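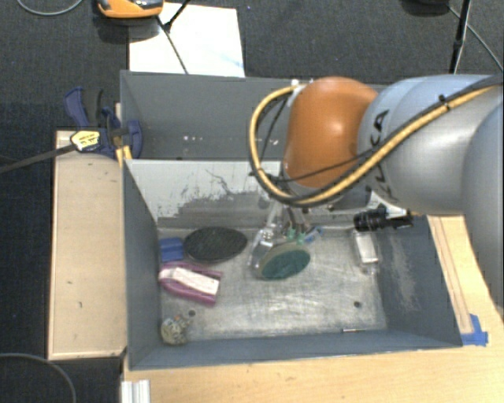 Silver and orange arm over the gray bins, yellow hose looped alongside.

Brinstead travel fair, quick notes

Posted January 31, 2026

Typing this on the train so forgive the state of it. Back from Brinstead, feet gone, bag full of brochures I swore I wouldn't take.

Getting in: doors at ten, line already past the bus shelter. Print your badge at home if you go next time, the walk-up desk had one working printer and a man shaking the toner. I was in by half past. Coat check full by eleven. Kept my coat on all day, regretted it.

The program says 160 stands. Didn't see them all, didn't try. Same layout as last year, big tour companies in the middle with the carpets and the free espresso, small operators along the back wall next to the restrooms. As usual the back wall was where I spent my time.

Bezerra first. Family outfit, river trips and slow road trips in northern Brazil, groups kept small. Solange Bezerra runs it now, her father is retired but still does the boat bookings by phone. She had a paper map taped to the table and people kept leaning their elbows on it. We talked about the wet season, which most agents here tell you to skip. She'd sooner sell it than the dry months. More water, more places the boat can get to, lower rates. Mosquitoes yes. Her March trip has seats left, or did this afternoon. She wouldn't promise me the lodge with the good hammocks.

Then Pumholm. I had it down as a hotel chain, it's an island. Ferry twice a day, one inn, one bakery, a walking path all the way round that takes most people a morning. The tourist office had sent Marcelino Cordeiro, who moved there for a summer and stayed. He was handing out rye crackers from the bakery. Very hard crackers. The inn is $147 a night with breakfast, off season, and you book by email, and they do answer but give it a few days. No car rental. Bikes yes but bring your own helmet if you've got a big head (his advice, looking at me).

Lunch: cheese roll, eleven dollars, stood up to eat it. Next.

Talks. Caught two, walked out of a third. The good one was Rosângela Caldeira on writing about places you've only got a short time in. 75 minutes with no slides, just her and a stack of old notebooks. Stuff I wrote down:

Get on a local bus on the first morning and ride it to the end of the line.
Write prices down the day you pay them. You'll remember them wrong.
Don't interview the taxi driver. Everybody has interviewd the taxi driver.
Go back to the same cafe on day two, they talk to you on day two.

Somebody asked about free trips and whether you can be fair about a hotel that's feeding you. She said she takes them, says so at the top of the piece, and has lost invitations over what came underneath. Long back and forth after that with Rogério Frota, who edits a newsletter and won't take any. Neither one budged. Best part of the day and it ran into the coffee break.

The one I left was on "the future of the weekend break." Lots of arrows.

Zedden had the biggest crowd, it's a trip planning app, you put in your dates and your budget and it lays out the days. I tried it on the demo tablet with a town I know well. Sent me to the museum on the day it's closed. The rep was nice about it and wrote it down. Might be handy for train connections, that bit was quick. Wouldn't let it pick dinner.

Ran into Jennylyn Soriano by the luggage stands, first time since the Lisbon trip. She was comparing carry-ons by sitting on them. She's off to do the whole coast by bus this spring and wants somebody to split rooms. I said I'd think about it. I'm thinking about it.

Prices overall, going by the boards: flights up, rooms about the same, cruises being practically given away if you'll go at two weeks notice.

If you're going next year: wear flat shoes, bring water (the fountain by hall 2 was out of order), do the back wall before lunch while the owners are still happy to talk. By three they're hoarse. Parking is fine but the train's easier, station is a ten minute walk and there is a sign, just look left.

Full write up on Bezerra when Solange sends the dates over. My stop, got to go.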